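Subject: Re: [allotments] Water butts and the hose rota
From: Lena Jakubowski
Date: 5th June

Anju Tripathi wrote:
> Can we settle the hose rota before it gets hot? Plots at the
> Danden end had no pressure on two evenings last week.

Anju, yes. I walked the line with Deividas on Saturday. The pipe is fine as far as the second tap. After that it drops off whenever both lower taps are open.

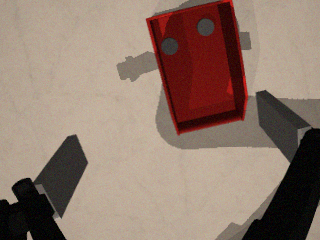

So the simplest fix is that the lower taps take turns. Odd plots water before 8 in the morning, even plots after 6 in the evening. If you use cans you can ignore all of this.

The meter went up by 181 units between January and the end of May, more than I would like with so much rain. I suspect the trough valve.

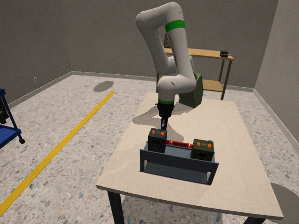

The shed still needs sorting before we store the new hose. Anything without a plot number on it by the end of the month goes to the Ostrowski yard. When we paint the numbers, I would like a wide bright green band, like the one near the top of that white arm, with the number next to it. The small lettering we used last time was too hard to read. I have half a can of green left and can bring brushes.

The 100-foot hose from Rurnetti is on order. It should reach the far beds with some to spare. 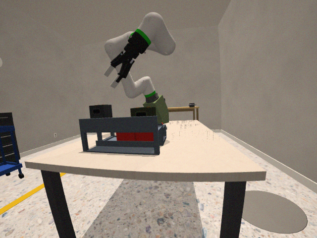

Genowefa Czarnecka asked me at the gate if the evening slot could start at 5, as her bus goes before 7. I have no problem with that if the morning people don't.

Please coil the hose after use - it kinks if it is left across the path, and the last one split at a kink. 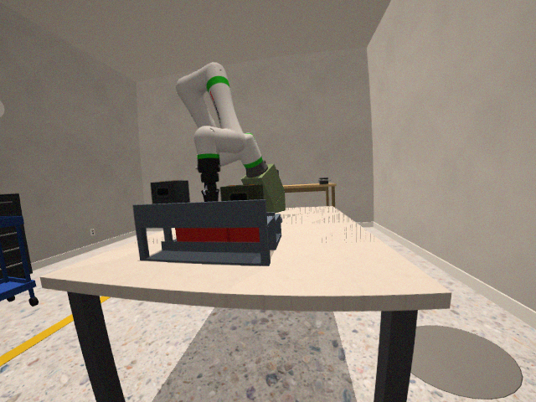 Seed potatoes are finished. There are leeks in the cold frame for anyone who wants them, 2 trays, first come.

Lena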